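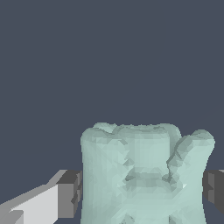
To: achari-grasping list
Subject: Re: Re: simulated grasps, who's keeping what

> We have 291 grasps in the Pakby folder and I can't tell which ones
> are meant to count. Is a grasp good if the fingers end up on either
> side of the thing, or does it have to leave the ground? Also, can we
> please drop the lumpy shapes? They look like something a dentist
> threw out.

The lumpy shapes stay. The learner has seen so many tidy boxes by now that it believes the world is made of them, and the first time Berkville hands it a potato we'll all look silly.

As for what counts: fingers either side is a pose. Keep it, but label it "pose" and leave the lift column blank until you've run the lift. Please don't fill in the lift column by optimism. I went through the last batch from Usance and 19 lifts were marked good where the object was still sitting on the floor at the final step, looking very settled.

Failures are wanted too. Of the 128 I've checked so far, 11 are labelled as failures, and either we've become brilliant over the winter or people are quietly deleting the embarrassing ones. Put them back. If the gripper closed on air, the learner would like to know.

Two small things. Save the camera view at the same step as the finger positions - one step later is no use to me. And use the grey gripper model in the shared folder, not your favourite from last year with the rounded tips, however fond of it you've grown.

I'll merge whatever is in the folder at 4 pm. Anything called "final_final" goes in last, under protest.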